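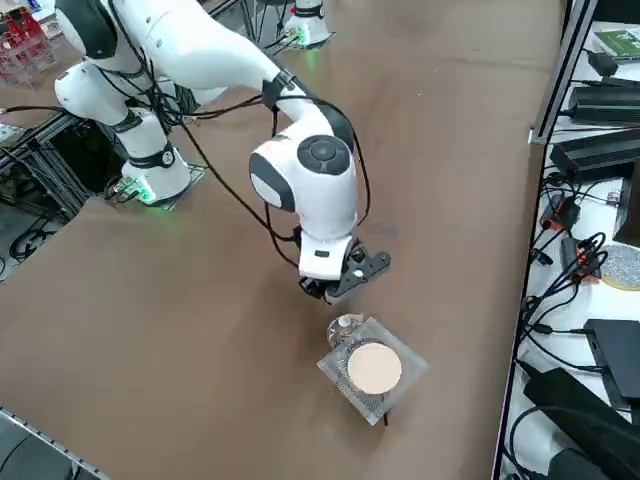 ¿Cómo quito las marcas de vasos de una mesa marrón grande?

Noemi Brannigan
Hola a todos. Tengo en el comedor una mesa de madera que heredé de mi tía, enorme, y después de la comida de agosto se quedó llena de cercos blancos (mis primos y los posavasos no se llevan). He pasado un trapo con agua y jabón neutro y siguen igual. No sé si es barniz o cera, lleva conmigo nueve años y nunca le he hecho nada. Me piden 265 euros por lijarla y barnizarla entera y me parece una barbaridad para cuatro manchas. ¿Hay algo que pueda probar antes en casa?

Gerrit Martens
Si el cerco es blanco, buena señal: la humedad está en el acabado y no ha llegado a la madera. Yo lo saqué de la mía con un paño de algodón seco y la plancha tibia, sin vapor. Pasadas cortas, de unos segundos, y levantas a mirar – no la dejes quieta que la lías. Prueba primero por debajo o en una esquina.
Para saber si es cera, rasca un poquito con la uña en un sitio escondido. Si se te queda una pasta en la uña, es cera, y entonces ve con más cuidado todavía porque se ablanda enseguida.

Otis Van Dusen
mayonesa!! mi madre la dejaba toda la noche y por la mañana trapo seco. huele raro un par de días pero va

Verna Alcantara
Lo de la mayonesa a mí me funcionó a medias, en las marcas recientes sí y en las viejas nada. Al final usé la cera en pasta de Okeo con lana de acero del 0000, siempre a favor de la veta y apretando poquísimo. Luego dejé secar 60 minutos y saqué brillo con una camiseta vieja. Si alguna marca es negra, ahí ya toca lijar, lo siento.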